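News > Transit > Ferries

The Lerkska crossing will lose its night boat in August while the landing ramp on the east side is rebuilt. The operations manager at Didenko, the company that runs the route, spoke in the terminal office between sailings.

"The ramp is 50 years old and we've patched it every spring," the manager said. "At some point you have to take it out."

The last sailing will leave at 6 p.m. during the work. Drivers who miss it face a 67-mile detour by way of Prukirier. Didenko asked the county for a passenger-only launch to cover the late shift at the mill and is still waiting to hear.

"People have called me at home over that one," the manager said. "I tell them what I know, and it isn't much yet."

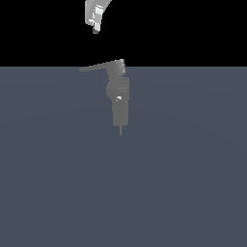 Fares will stay the same. The company's second vessel, the Linumora, will be tied up on the west side as a spare, with a crew of two on call for ambulances.

Asked if the work could run into the fall, the manager said the contractor has promised it won't. "I've put the school bus people on notice anyway."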